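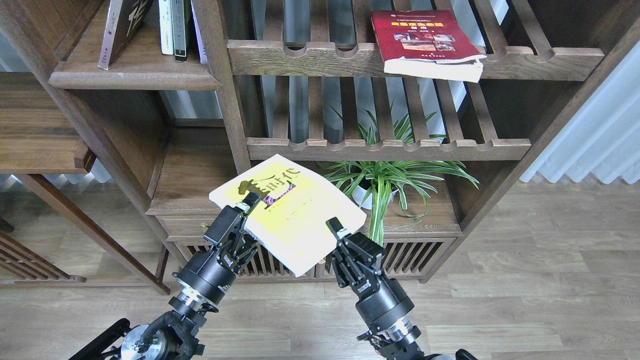
Progress Report: Teaching Household Tasks by Remote Control

Home Projects Reports People Contact

Projects > Sethi > Reports > May

Dear friends at Lono,

Thank you, as always, for your patience and for the long phone call on Wednesday, which did us all a great deal of good. You asked for something you could read over a cup of coffee and pass along to the rest of your office, so I have kept the charts in the appendix and will try to tell you plainly how the Sethi project is getting on. You will have to forgive me if I wander a little.

Where we stand

The agreement for this funding period asked us to record 929 usable demonstrations of shelf tidying, and I am very happy to say that we have them all. By a demonstration I mean one complete run in which an operator guides the arms by remote control through a single job, such as picking up a booklet and putting it away on a shelf, while the cameras and the joint readings are saved together. A run only counts if a second person has watched it back and signed off on it, and that watching back takes more of the week than I had planned for (I will know better next time!).

Of the total, 300 are book and booklet runs at the big wooden shelving unit, and these are the ones I am proudest of. Thin printed things are hard. A paperback has a spine you can aim for, but a booklet bends when you squeeze it and slides when you don't, and the operator has to feel out the grip through a pair of handles with very little coming back through them. Our early runs were slow and rather timid. The newer ones have a nice steady rhythm, and the learning side of the team tells me that steadiness matters to them at least as much as speed.

We also decided to leave the potted spider plant where it was. Its leaves hang over the front of the shelf and poke up between the slats, and a tidy laboratory shelf would have been easier, but people do keep plants among their books and we would like the arms to learn to work politely around them.
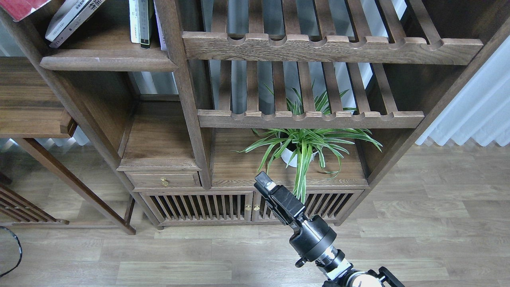

Prasetyo Pasaribu would like me to add that the operators should get more credit than the equipment this time. In his view the largest gain came when we stopped swapping people in and out every hour and let each one stay with a single task for a whole morning, and he asks that we keep to this even if it makes the schedule look thin on paper. I agree with him, and I have written it into the plan.

What gave us trouble

The handles drifted. After a long session the arm on screen and the arm in the operator's hand no longer quite agreed, and we threw out a batch of runs before we understood why. The Casutow calibration routine now runs at the start of each session and again after lunch, and the drift has stayed within what we can live with.

The scalloped rails on the slatted racks were the other headache. A book laid flat across the slats can end up with its edge out over the front rail, and we argued for days about whether that should be called a success. We settled on a simple rule – if the book stays put when the gripper has let go and backed off, the run is good. The reviewers were relieved to have it in writing. 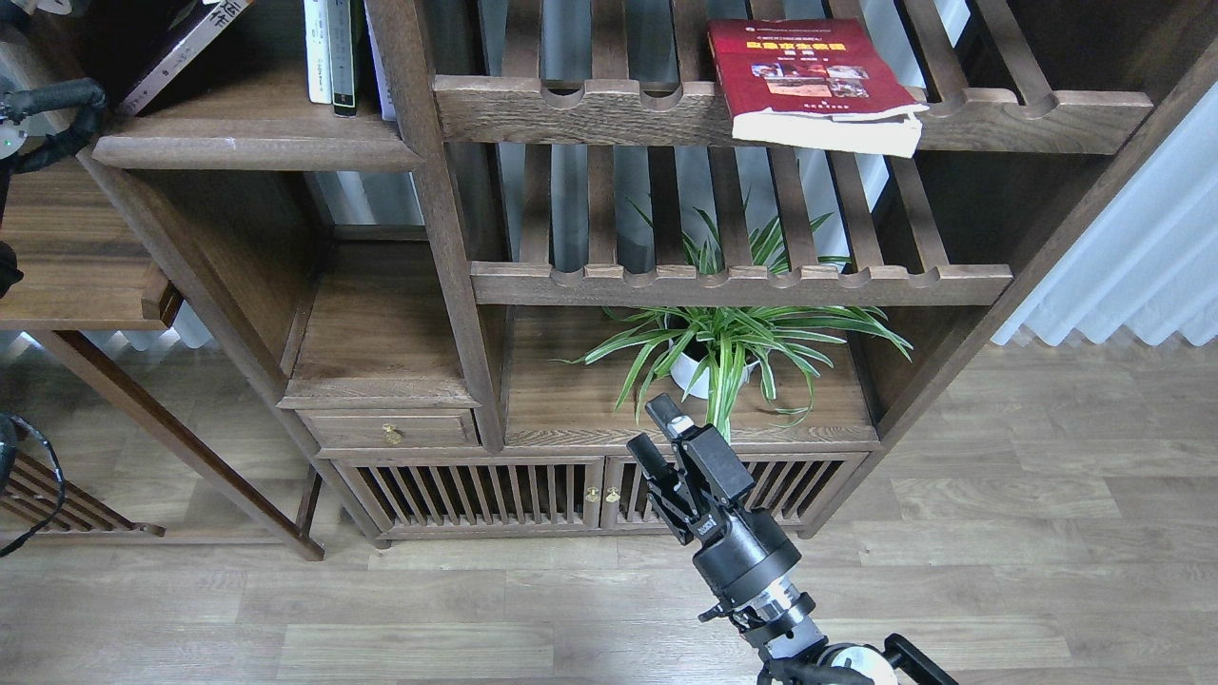
Plans for the next period

We would like to do 2 things with the remaining money. The first is to begin training on the book runs alone, using the Zisovus software we showed you in the winter, and see how far the arms get without a person at the handles. The second is to try hand guiding, where the operator takes hold of the arm itself and moves it through the job. It is slower to set up, but for fussy grips it may teach us something the handles can't.

No change to the budget is needed. I would only ask to move the unspent travel line over to operator hours, and the form for that is attached.

With warm thanks from everyone on the project

Recent reports
Sethi: Setting up the remote control station
Sethi: How we review a demonstration
Casutow calibration notes, second revision
Zisovus: First training results on cup handling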